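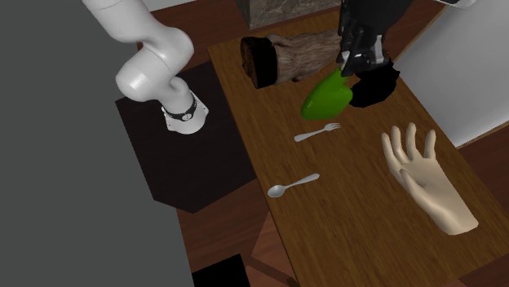

Rapport de projet, semestre 2
Collecte de démonstrations en simulation pour l'apprentissage de la saisie
Iveta Halás et Anežka Rusnák

1. Objectif
Le projet Zetby doit fournir des exemples de saisie à un modèle entraîné par imitation. Nous avons travaillé uniquement en simulation, le bras réel étant réservé à un autre groupe jusqu'en décembre.

2. Scène
La table en bois porte des objets de formes très différentes : une fourchette, une cuillère, un rondin couché, un modèle de main et un objet vert arrondi, proche d'un poivron. La consigne de base est de saisir l'objet vert et de le soulever sans toucher aux autres. Les positions sont tirées au hasard au début de chaque épisode.

3. Collecte
Les épisodes ont été téléopérés à tour de rôle. Nous en avons enregistré 75 et gardé 66 après relecture. Les rejets viennent surtout de saisies trop hautes, où l'objet glissait entre les doigts de la pince. Chaque épisode contient les images, les angles des articulations et l'ouverture de la pince.

4. Difficultés
Les couverts sont fins et le moteur physique gère mal leur contact avec la table. Nous avons dû réduire le pas de temps, ce qui ralentit l'enregistrement. Les reflets sur le métal gênent aussi la segmentation.

5. Suite
Il reste à enregistrer la saisie de la cuillère et à refaire les 11 premiers épisodes gardés, dont l'horodatage est décalé.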